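Automation Planning and Cost
Unit 6 handout: Budgeting for a manipulation cell
Course lead: Dalia Tamošiūnaitė
Lab sections: Bakari Waweru, Emiliano Lozano

Reading before lab: the Unit 5 notes on duty cycle, and the blank budget sheet in the course folder. Bring the sheet with columns A through D filled in. Column E is done in section.

6.1 Scope

Unit 5 covered how to decide whether a task should be automated. Unit 6 assumes the decision has been made and the task is tabletop picking and clearing with a single arm. Mobile bases, conveyors and fenced industrial cells are handled in Unit 8.

The unit of planning is the cell. A cell is the arm, the end effector, the work surface, the mounting, the sensing, the computer, the safety hardware and everything that wears out. Students who budget for the arm alone usually land at half of the real figure or less. The most frequent omission in last term's submissions was the mounting.

6.2 Cost categories

Use these headings on the sheet. Do not invent new ones; sections compare totals line by line.

Capital
Arm, controller, end effector, table or frame, cameras, computer, emergency stop and its wiring.

Installation
Floor or bench preparation, electrical work, network drop, shipping, customs if the supplier is abroad, and the first calibration. Technician time goes here even when the technician is already on salary. Enter it at the department rate.

Recurring
Licenses, service contract, insurance, electricity. Electricity is small for this class of arm but gets its own row.

Consumables
Anything replaced on a schedule or by inspection: finger pads, finger covers, cable ties, surface sheets, wipes, suction cups if fitted, test objects.

Contingency
A percentage of the four lines above. See 6.6.

6.3 Requesting quotes

Ask for at least 2 quotes per capital item. Send every supplier the same request. It should state payload at the fingertips, reach measured from the mounting face, the smallest and largest object to be held, hours of operation per week, and the date by which the cell must run.

The phrase "payload at the fingertips" matters. Suppliers quote payload at the wrist flange. The end effector, its bracket, any wrist camera and the cable bundle are all subtracted from that number before a single object is lifted. If the quote does not say where payload is measured, assume the flange and write back.

Worked case. The Forska project asked for quotes from Drekitz and Plondero on a gripper for small-item clearing. The Drekitz quote was lower. It left out the mounting bracket, the cable and the first set of finger pads, all three of which were sold separately. The Plondero quote included them and added one year of replacement pads. Once both quotes were put on the same basis the order reversed, with Plondero cheaper in year one and Drekitz cheaper from year three. Neither answer is correct without a planning horizon. Write the horizon at the top of the sheet.

Emiliano Lozano keeps the normalized version of both quotes. It is the model for Exercise 2.

6.4 Matching the end effector to the work

The end effector is the item most often bought wrong and replaced within a year. Plan from the objects backward.

Parallel fingers, rigid pads. Good for boxes, bottles, machined parts. Poor for thin or fibrous material.

Parallel or angled fingers, soft covers. The cover raises friction and tolerates some misalignment. It also adds thickness at the tip, which sets a lower limit on what can be pinched off a flat surface.

Suction. Good for flat, sealed surfaces. Do not specify for loose debris; the filter becomes a consumable with a replacement interval nobody can predict from the data sheet.

Three or more fingers. Rarely justified in a first cell. The price difference would normally pay for a second two-finger gripper.

Light debris is a hard case for planning. Mass is negligible, so payload tells you nothing. What governs success is tip closure: whether the two fingertips meet along their full width or only at one corner. Ask the supplier for the tip closure tolerance with the cover fitted. Many data sheets give it for the bare finger only.

Static pickup and fiber retention should be raised in the same letter. A cover that holds on to lint after the fingers open will fail a clearing task even when each grasp is good. Ask for a sample cover and test it on your own material.

6.5 Consumables and the inspection interval

Consumables are set by inspection interval, and the interval is set by the dirtiest task in the plan. A cell that sorts clean blocks four days a week and clears debris on the fifth is budgeted as a debris cell.

The Forska allowance is given below as it was entered.

Finger covers: replace the pair every 3000 grasps, or at first visible tear
Finger pads under the cover: replace with every second cover change
White surface sheet: replace when stained or cut
Wipes: one pack per 100 trials
Test debris: no purchase cost, but allow preparation time
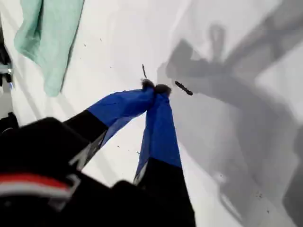 Two points on the allowance. First, the grasp count has to come from the controller log. Operators' estimates ran low in every section. If the controller does not log grasps, add the hours needed to write a counter and enter them under Installation. Second, covers are bought and changed as a pair. A new cover against a worn one closes off center, and the tip closure figure from 6.4 no longer applies.

Creasing in a fabric cover is a fit question and should be checked at delivery. A cover that is too large can be returned during the acceptance period. After that period it is your stock. Snædís Hjaltested's acceptance checklist has a row for cover fit; use it.

Lighting belongs in this section as well, although it is a capital item. A light surface gives good contrast for dark debris, but a single overhead lamp puts the arm's own shadow across the work area. A camera-based debris count taken in shadow will disagree with one taken without. Price a second lamp and a diffuser at the start. Retrofitting them after calibration means calibrating again, and the technician hours exceed the cost of the lamp.

6.6 Contingency

Department rule: contingency is calculated on the full sheet, not on capital alone. Set the percentage by how much of the cell you have run before.

Same arm, same gripper, new task: low rate
Same arm, new gripper: middle rate
New arm, or new supplier: high rate

The current rates are posted with the sheet and are revised each July. Take them from there and record which revision you used.

Contingency is not to be spent on upgrades. Hanyu Peng reviewed the closed budgets from the previous cohort and found that most overspends began with a better camera bought from contingency before the cell had run its first trial. The money was then missing when a bracket had to be remade.

6.7 Scheduling the purchase

Order of placement follows lead time, longest first. For most teams the sequence is arm, then gripper, then frame, then computer. The Guo bench project ordered its frame first to get it out of the way, then found that the arm supplier had changed the bolt pattern between quote and delivery. The frame was redrilled at the project's cost.

Do not start a service contract on the delivery date. Ask for it to start on the acceptance date, and get that in writing. An arm that sits in its crate for a month while the electrical work is finished is using up coverage.

Payment terms are to be entered in the notes column. If a supplier wants full payment in advance, it needs a second signature.

6.8 Exercises

Exercise 1. Complete the sheet for a single-arm debris clearing cell with a three-year horizon. Show the consumables line both by grasp count and by calendar interval. State which one you would submit.

Exercise 2. Normalize the two gripper quotes in the course folder to the same basis. List each item you added and the source of its price.

Exercise 3. A supplier offers a discount on a bulk order of finger covers. The covers have a shelf life. Find the largest order that will be used before expiry at the grasp rate from Exercise 1.

Exercise 4. Write the request letter described in 6.3, one page, including the questions on tip closure and fiber retention from 6.4.

Exercises 1 and 2 are graded. Exercises 3 and 4 are discussed in section. Submit the sheet as a spreadsheet with formulas intact; sheets with pasted values are returned unmarked. Questions about rates go to Bakari Waweru, questions about the quotes to Emiliano Lozano.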